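Workshop notebook – counter storage, Clorby unit
25 August 2022

Back on the small storage pieces after two days of paperwork.
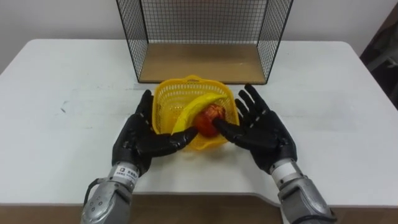 The aim is still the same: work out which open shelf and which basket go into the Clorby set, and write down enough that whoever does the Rivville kitchen doesn't have to start over. The wire shelf with the wood base is the favorite. The solid-sided one from the spring went back on the rack in the store room and I don't plan to bring it out again.

Shelf notes

Black mesh, open front, pale wood board at the bottom. It sits straight on the table with no feet, so any crumb under the board makes it rock. Wiped the table and the underside before measuring anything. Rocking gone.

Weighed the shelf on the bench scale, 922 g. The old sheet said something else but that was with the hooks on. Corrected the sheet.

The mesh is fine enough that small stuff won't fall through the sides. Garlic is fine, shallots are fine. Thin stems poke out, so cilantro and the like should go somewhere else. Against a white wall the mesh looks lighter than I thought it would. Against the gray panel in the other room it turned into a dark block, and people who walked by said so without being asked.

The board is the weak point. Left a damp cloth on one of the spare boards overnight and it had a ring in the morning. Sanded it lightly and gave it two coats of the Drerkura oil. Ring still shows if you tilt it to the light. Going to try three coats on the next board and leave it a full day between coats. If that doesn't work we put a liner in and stop worrying about it.

Basket notes

Yellow, small, rectangular, holes all over the sides. Takes a banana and an apple with the banana lying over the apple. Tried it the other way, apple on top, and the apple rolled to the end every time the basket was moved. Banana on top holds it in place better. Longer bananas hang over the rim and then the basket tips toward that side when you lift it by the far end. Keep to short ones or one piece of each.

Empty basket is 196 g on the same scale. Checked it again after lunch, same reading.

The rim is rounded and easy on the fingers. Some of the holes had little bits of flash left from molding. Went over them with the deburring knife, then a rinse. Should be done to all of them before they leave here, so I added it to the prep list under the Pollock order.

Basket in the shelf

It goes in from the front with room to spare on both sides. Slide it, don't drop it – the board marks easily where it hasn't been oiled. With the basket pushed all the way back you have to reach in past the wire to get at the fruit, and that gets annoying fast. Put a strip of masking tape on the spare board as a stop and that was better. A thin wood strip glued down would look nicer. Cut one from scrap, not glued yet. Want to see first whether it gets in the way of wiping.

Also tried the basket in front of the shelf with jars inside. Good for a deep counter, no use on a narrow one. The Rivville counter is narrow. So basket inside, jars elsewhere.

Color: yellow stays. The green sample looked fine on its own but a green apple disappeared in it. The white one showed every smear by the end of the day.

Loose ends

– Shelf sheet has the new weight. Basket sheet still needs the inside length, I only wrote down the outside.
– Second can of Drerkura is nearly empty. There was a third on the paint rack, can't find it. If you moved it please put it back or write here where it is.
– The order number for the baskets is 477. It was on the box lid and the lid is now in recycling, so it's written here and on the inside of the cabinet door.
– Mesh corner on the spare shelf is bent in. Straightened it with the flat pliers and a bit of cloth. Paint held except for one spot. Touch up with the black pen.
– Don't stack the shelves inside one another for transport, the wire scratches. Cardboard between them.

Still not settled whether the wood base should be screwed or clipped. Clipped is easier to take out for oiling. Screwed doesn't rattle when you set something heavy on it. Did the rattle test with a full jar of rice on the clipped one, and it does rattle, mostly at the left back corner. A dab of felt there quieted it. Leaving the felt on until December and then looking at whether it has come loose.

Next: oil the third board, glue the strip if wiping goes okay, measure the inside of the basket.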